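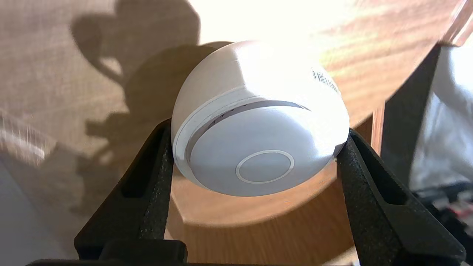
Where do my old messages go when I sign in on a second device?

They stay on the server, encrypted, and the new device can't read them until you verify it or enter your recovery key. Until then you'll see grey "Unable to read" lines in every encrypted room.

Section 5. Adding a device to your Tukdale account

Applies to the desktop and phone apps. Web client is nearly the same, menus are in a diffrent order. Last checked 30 July 2021.

Before you start

Have your first device signed in, unlocked and online. Have your recovery key too. If you never saved one, do section 3 first, then come back.

Steps

1. Install Tukdale on the new device. Open it.

2. On the welcome screen tap Change server. Type the address from your invite. Don't leave it on the default or it'll tell you the account doesn't exist.

3. Sign in with your full user ID. Short names don't work on the Grukow server, full ID only.

4. Wait for the room list. Can be slow the first time, big rooms especially.

5. A box comes up: Verify this device. Pick Use another device.

6. On the first device, accept the request. You have 10 minutes before it expires. Missed it? Go to Settings, Security, Verify and send another.

7. Both screens show a row of symbols. Compare them, same symbols, same order. Tap They match on both.

8. Leave the app open while keys download. Old messages fill in from the newest back.

CAUTION: If the symbols are different, tap They don't match and stop. Do not retry on the same network. Contact your server admin.

CAUTION: Don't sign out of the first device until step 8 is finished. Signing out deletes its keys. No recovery key and no other device means the history is gone, and the admin can't get it back for you.

Note: Room names and member lists aren't encrypted, so they show up before you verify. Normal.

No other device to hand?

At step 5 pick Use recovery key instead. Paste it in, spaces are fine. After 3 wrong tries the app makes you wait before the next one.

Removing a device

Settings, Security, Devices. Select the old one, Remove, enter your password. It's signed out next time it connects. Messages already stored on it may still be readable by whoever has it, so wipe lost phones remotely if you can.

Known problems

Verify box never appears: quit the app fully and reopen. Still nothing, clear cache under Settings, Help. Clearing cache does not remove keys.

Stuck on "Downloading keys": turn off battery saver. Fixed for most phones in the February build but not all.

Bridged rooms (Cevmont, Rezende): history from before the bridge was set up wont appear on any device.

Server admin for Grukow accounts is Gilmar Vasconcelos. Corrections to this page go to Salma El Sherbiny.

Next: Section 6, Notifications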